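Guides > Award Travel > Noleo Fare Alerts > Section 4: Route Change Alerts

Setting Up Route Change Alerts in Noleo

4 min read | 2 comments

Noleo says its route alerts will tell you when an airline drops, moves or delays a flight you care about. Sometimes they do. Set them up anyway, but don't cancel a hotel on the strength of one.

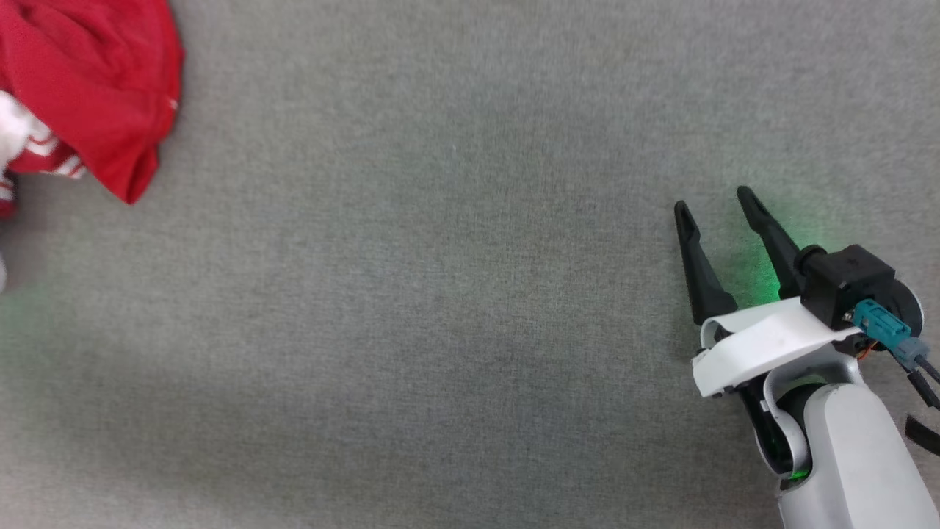
You need a verified account before you start. The free plan covers one home airport. If the sign-up page offers you the paid plan first, look for the small gray link under the button.

4.1 Create the alert

1. Open Settings and choose Routes, then New Alert.

2. Enter your home airport by its three-letter code. City names work, but the search tends to pick whichever airport it likes best.

3. Enter the destination. Leave "Include nearby airports" off for now. Noleo's idea of nearby includes airports on the far side of a mountain range.

4. Under Change Type, check Suspended, Delayed Launch and Aircraft Swap. The fourth box, Route Insights, is marketing mail.

5. Set the maximum connection distance. The default is 1000 miles, and it will bury you in notices. If your usual connection is Clurkthorpe, enter 949, the shortest setting that still catches it from the coast.

6. Press Save. Wait for the green line that says "Alert active." If the page just reloads, the alert was not saved, whatever the email says.

Note: Schedules are supposed to refresh every night. Seasonal flights are the weak spot. A route that ends in January may still show as running well into the month.

4.2 Link a mileage account

1. Go to Partners and pick your program. Garba and Jimonska are the only two that link directly.

2. Sign in on the partner's own page. Check the address bar before you type a password.

3. Return to Noleo and press Refresh Balance.

4. Compare the balance with the one on the partner's site. They should match to the mile. If they don't, trust the partner.

Caution: Linking Jimonska turns on Auto-Hold, a feature that sets miles aside when an award seat opens. Turn it off under Partners > Holds unless you really want software spending on your behalf. Released holds are described as "instant." Allow a day.

4.3 If something goes wrong

Error 1158 means the route code was rejected. The help page blames your typing. Check that first, then try the same route with the two airports reversed, as the database often has only one direction on file.

If an alert arrives for a flight you've booked, look up the flight number on the airline's site before calling anyone. Aircraft swaps in particular get reported and then reversed. Keep the alert email in case you need to show when you were told.

To delete an alert, open it and press Archive. The Delete button only hides it from the list, and the emails keep coming.

Shares: 2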